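Kimell Homewares Support
Ticket: Ring cup leaning, rod sits at an angle
Product: Nisbet ring cup, ivory
Status: Open, waiting on customer
Opened: 3rd June

Customer message
I ordered 2 of the ivory ring cups from your Heston range page for the kitchen bench. One is fine. The other rocks when I push on the rim, and the metal stirring rod won't stand up straight in it. I've washed it and dried it and it still does the same thing. I don't mind a bit of character in a handmade piece but I'd like to know if it's the cup or my bench. I've kept the box and the packing.

Support reply
Thanks for getting in touch. Before we look at a replacement, please try the following.

Take the rod out and stand the cup upside down on a folded tea towel. Check the underside of the bottom ring for leftover glaze or a bit of the paper sticker. The sticker is the same colour as the cup and easy to miss. If it won't peel, soak the base in warm water for 12 minutes and rub it off with a cloth. Please don't scrape it with a knife.

Then stand the cup on a flat surface and press lightly on opposite sides of the rim. Turn it a quarter of the way and press again. Let us know where it rocks.

The rod is meant to be loose in the cup, so a slight angle is normal.

Customer message
Found a sliver of sticker and got it off. It's better but there's still a small rock on one side. My bench has a join in it near the sink, so I moved to the wood table and put a big white sheet down to see the base better. Photo attached, with the rod back in.

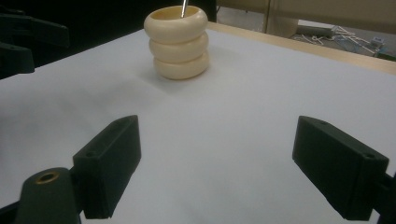
Attachment 1: ring cup with rod, on white sheet

Support reply
Thanks for the photo. The three rings and the finish match the ivory cup in our catalogue. We can't judge the rock from a photo, so please repeat the press test with the sheet taken away and the cup directly on the table. A fold or a crumb underneath is enough to tip a base that small.

If it still rocks, slide a piece of ordinary printer paper under the high side. If one sheet goes in and a second won't, that's within what Canard, the maker, allows. If two or more go in, we'll send a new cup and a prepaid label. The replacement period on this order runs to the end of December.

Internal note
Customer has the original box. Almost 40 ivory cups left in the warehouse, so no wait if we swap. Ticket stays open until the paper test comes back.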